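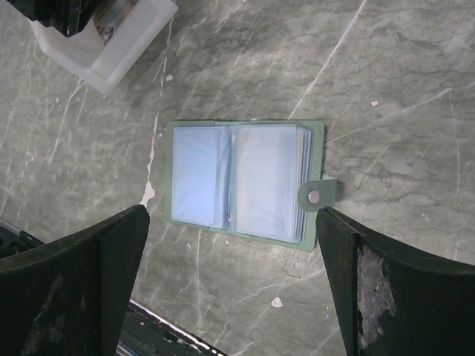
How many cards does a little snap-shut card holder really need to hold? Far fewer than you'd think, and I got mine down to 9.

I got onto this because my old purse had become ridiculous. I tipped the whole lot out on the bench one night in April and sorted it into piles, and there were 68 bits of plastic and cardboard in there (sixty-eight!). Coffee stamp cards, a library card from two suburbs ago, and a loyalty card for Isolano, where I've eaten exactly once and didn't much like the gnocchi.

So now I've gone green. Sage green, to be precise, with clear sleeves that turn like the pages of a tiny book, and a tab that does up with a snap. I do love a snap. I looked at a zip one from Portela as well, but it was 127 dollars and I'm not made of money.

The everyday ones go at the front: bank card, licence, Medicare, bus card. After that it's the library (the current one, thanks) and the Drurus card for the garden centre, and everything else is further back where I can forget about it in peace. I had 2 cards to a sleeve for a while but they were a pain to get out with someone waiting behind me at the checkout, so it's one each now.

The rest went in an old biscuit tin, apart from the expired ones, which I cut up with the kitchen scissors. Very satisfying! I've still got nearly a full stamp card for the bakery on Druvska Street, and I'm not giving up that free vanilla slice, so it rides in my coat pocket until I've had it.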